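4.2 Password resets at the help desk

Koradine issues each employee a client certificate at enrollment, so in theory there is no password left to forget. In practice the help desk at Nseir logged 253 reset requests in November. Most came from staff who had been moved to certificates in the spring and had gone on inventing passwords out of loyalty. 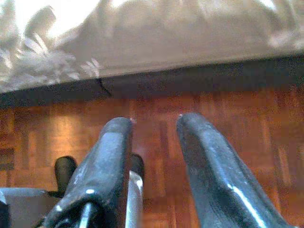
We sorted the requests by what the caller wanted. In 82 cases the certificate had expired and the renewal notice had gone to a mailbox that could only be opened with the certificate. Khalaf and Issa describe the same loop in Menelia and call it "a known limitation," a phrase we have come to admire.

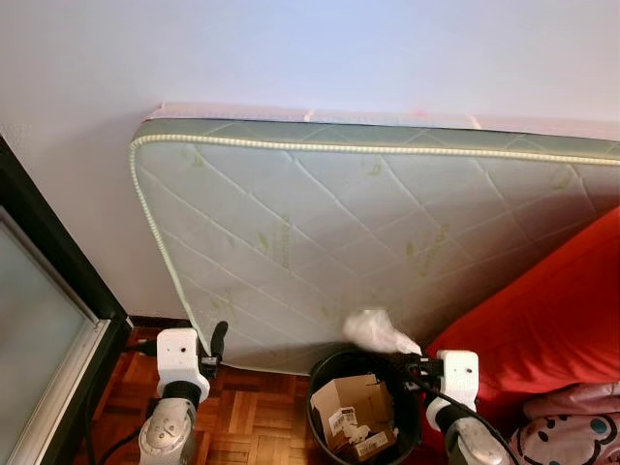
Renewal windows were then widened from 3 days to 14. Complaints fell, though the desk kept no separate count of people who had simply given up and borrowed a colleague's laptop.
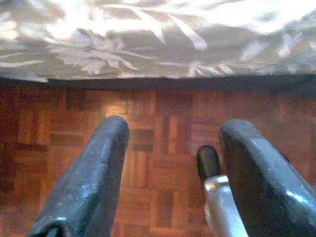

Recovery without a certificate was harder to fix. Pelara falls back on picture recognition, where the user picks a previously chosen image from a grid, and the choice of images matters more than its manual admits. White leaves on pale grey-beige cloth, as in Figure 3, make a poor secret – two such fabrics side by side are hard to tell apart, for the owner as much as for the thief. We left the fallback switched off.

Figure 3. Patterned fabric, low contrast.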